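# Sorting helpers wanted for the plush shelves at Akbari

I need a couple of extra pairs of hands at the toy store, and I'd love them to belong to people who can tell a stuffed ketchup bottle from a stuffed hot sauce at ten paces.

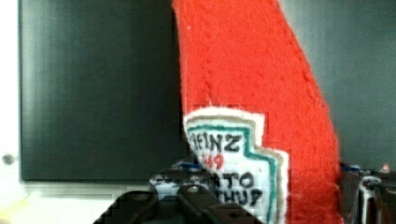

Rhydian Trevor wants it on record that plush food should be sorted by size and never by food group, and that anyone who puts condiments next to desserts is asking for trouble. I disagree (condiments are their own family!), but you'll get to pick a side once you're here.

So, the job. Over the winter we took in the whole soft toy stock from Julico when they closed their back room, and the count on the paperwork is 3,507 pieces. Bears, vegetables, sauce bottles, a lot of whales. So far I've gone through 778 of them by myself in the evenings, and my knees are tired.

What you'd be doing:

- checking seams and sewn-on labels for loose threads
- going over fuzzy fabric with a lint comb where it has pilled
- sorting into bins, then writing the bin tag
- setting aside anything that needs a needle (I do the mending, unless you sew, in which case let's talk)

I have room for 2 people through the end of March. Shifts start at 4 p.m. and run three hours, and you can do as few as one a week. Pay is hourly, the same rate our regular floor staff get, and you can take home one plush of your choice when we finish. The whales go fast, just saying.

You don't need store experience. Good eyes help, and so does not minding fluff on your sweater. If you have a dust allergy this probably isn't the one for you, sorry! There's some lifting, mostly big light bags that are more awkward than heavy.

To apply, leave a note at the counter or drop one in the mailbox by the side door. Tell me which afternoons you're free, how to reach you, and where you'd put a ketchup bottle. Rhydian will be reading the answers too.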